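Ranero two-arm sim pack – worth it or not?
Posted by flatwhite_fk, June 2023
8 replies · 2 shares

I've been on the Ranero trial since May and the renewal email has landed, so I need to decide whether I'm a customer. The pack gives you a bench with two arms, a set of grocery-type objects and a scripting layer that somebody obviously wrote on a Friday arvo. They want $300 a year for the hobby tier. The lab tier is $2,000 and as far as I can tell the extra buys you a phone number.

Good bits first. It installed without a fight, which puts it ahead of Zhuravel, and it ran on my old desktop with the fan only mildly hysterical. The default bench is five bits of shopping between two grippers and you can be sending commands before the kettle's boiled.
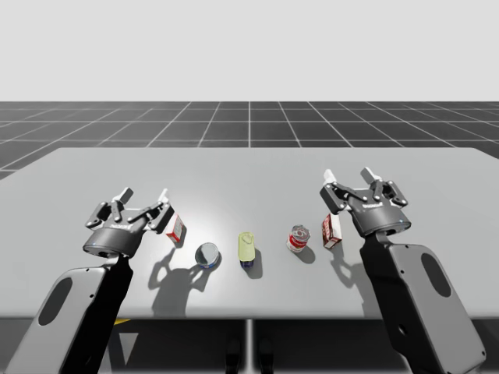

My gripe is the contact settings. Friction lives in one menu, object mass in another, and the defaults are described in the manual as "sensible". Sensible to whom? I spent a weekend on cylinders alone. Cartons were fine once I'd slowed the close speed right down.

Anyone paid for it? Did you regret it?

---
gumleaf_greg wrote:

Paid, mild regret. The physics is decent once you've tuned it but you'll do the tuning yourself. Support told me to reinstall. I'd asked them a question about licence transfer.

---
Benedetta D'Amico wrote:

I'll disagree with Greg, as is traditional. We used Zhuravel for a year before this and I'd pay the $300 just to never see its colour picker again. The friction menu is in a daft spot, granted, but you set it once per object and save it as a profile. Page 8 of the manual, under "Miscellaneous", where all the important things go.

---
flatwhite_fk wrote:

There are profiles?

---
Benedetta D'Amico wrote:

There are profiles.

---
idler_pulley wrote:

Nice for you both, but what are the hand views like? I train from those and don't care how pretty the bench is. Idico's were unusable when I tried it, everything looked like melted licorice.

---
flatwhite_fk wrote:

Clean enough for me. The linkages are modelled properly, pins and all, and the shading's soft without going to mush. I'd like a bit more going on in the background but you can import your own.
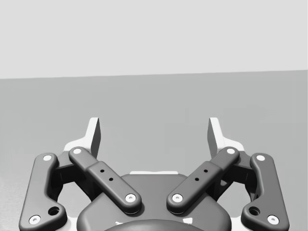 Looking out over the open jaws, nothing in them.

---
idler_pulley wrote:

OK, that's better than I expected. Bit grey. My real workshop is a riot of colour by comparison and it's mostly offcuts. I'd still want to see it with textures on before handing over money, as a plain wall flatters everybody.

---
gumleaf_greg wrote:

Texture import is where I lost my long weekend. Save them at the size it wants or it sulks. And no, it won't tell you the size.

---
flatwhite_fk wrote:

Righto. Going for the hobby tier and a lie down. Will report back if the profiles fix my cylinders.

Comments (2)

tin_shed: Flelley does much the same job for nothing, if your time is also worth nothing.

mossback: Came for a review, stayed for page 8. Been using this thing since May and had no idea either.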